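Gripper width lags behind pose when I replay shirt-folding demos
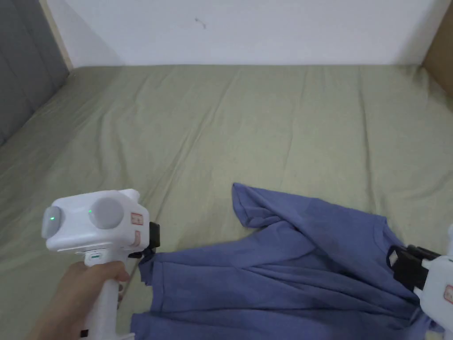
Both grippers on the blue shirt, left one pinching near the hem.

plarkano_beds
I'm training a folding policy on handheld demos and my width signal trails the pose by 3 frames. Pose looks great! But on replay the jaws close after the arm has already started pulling (so annoying). Is this a Relano export thing, or am I logging it wrong?

Nolow
Check which clock stamps the width. Mine was stamped on arrival at the laptop, so I shifted it, resampled both streams and retrained on 8 demos. Fixed it for me. Do left and right separately, my offsets were different.

sykora9
Same problem here since May, following. Maybe try a lower learning rate?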